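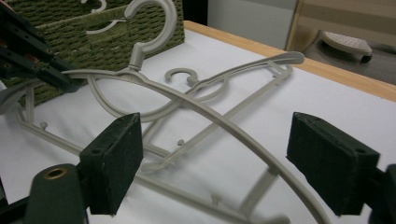 Why Hangers Tangle
Ourania Stefanou
July 2018

Print | E-mail
3 comments | 49 shares

My closet started this project. A hanger has one hook and, as far as I can tell, a grudge. I wanted to know which part snags first – the hook or the bar.

I sorted 71 tangles by where they caught. Hooks won easily. Bars mostly made things worse afterward.
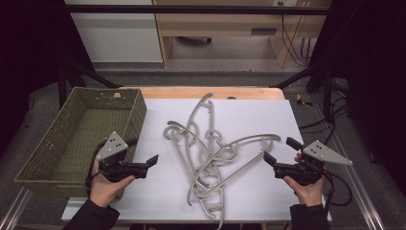

Fig. 2. Four plastic hangers on the white board, basket at left.

Next time I would try wire ones, with more patience.

Search this site Go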